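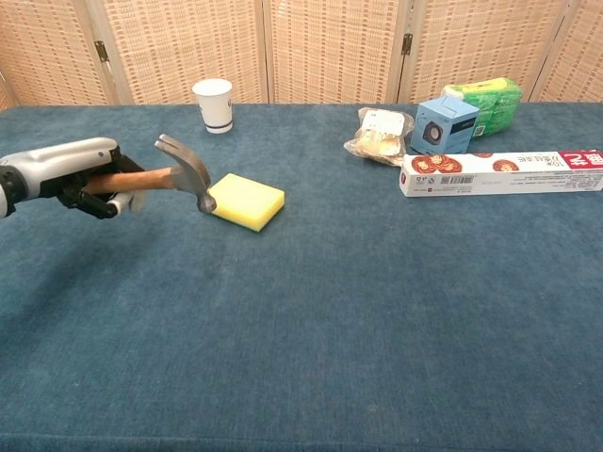

March, session 11, Bindbridge bench

Hammer task again, by remote control. Started at 9:20, stopped for lunch, finished a bit after 3. Left arm only. Same task wording as last time: pick up the hammer, bring the head to the sponge, press or tap once, lift clear, put the hammer down on the left.

Grasp first. The glove mapping still closes the index finger before the others, so the handle gets pushed away before the rest of the hand arrives. Workaround for now is to come in with the hand half closed and slide it over the handle from the side. It takes longer but the hammer stays put. I would like this fixed in the mapping, not in the operator, because the next person will learn the wrong habit from watching my episodes.

Once the fingers are wrapped the grip is fine as long as the hammer stays level. With the head tipped down past the wrist it starts to rotate in the hand. The head is heavy compared with what we used in the Culard set, and the finger torque limit is still the one we set for those. Tried raising it from 600 to 2000 (raw units, see the config notes). At 2000 the rotation stops but the thumb motor complains after a few minutes of holding. Went back to 600 and kept the head level on the approach. Somewhere between the two is probably right, did not have time to look for it.

Approach to the sponge: the last bit is the hard part. From the operator side the depth is difficult to judge, and I tend to stop short, hover, and then creep forward. These pauses are in the data. In the Albers runs we trimmed them afterward and the policy came out jumpy near contact, so this time I left them in and marked the start and end of each one. If somebody wants to trim later they can.

The lag was worse after lunch. I restarted the operator station and it went back to normal. Log counter was at 2677 when I noticed, so treat anything shortly before that with suspicion. I did not delete it.

Clutter stays on the table for the whole session: paper cup at the back, the bag, the small blue box, the green pack and the long pastry box on the right. Please don't tidy them between episodes. Moving them on purpose is fine, but write it down. The forearm has plenty of room on the left side so far. I have not tried starting the hammer from the right, where the long box would be in the way.

Also tried a few by hand guiding -- arm in gravity compensation, me pushing the forearm, fingers closed by the foot switch. The path is smoother than with the glove and the contact with the sponge is much more definite. The trouble is that my own hands end up in the chest view for most of the episode. Saved these in a separate folder, not to be mixed in with the rest.

For next time:
- index finger timing in the glove mapping
- torque limit between 600 and 2000, watch thumb temperature
- ask Sillen whether the wrist offset changed with the last update, mine feels a few degrees off when the palm faces down
- second sponge position, farther back toward the cup

Glove is on the charger. Arm parked and powered off, hammer back in the drawer.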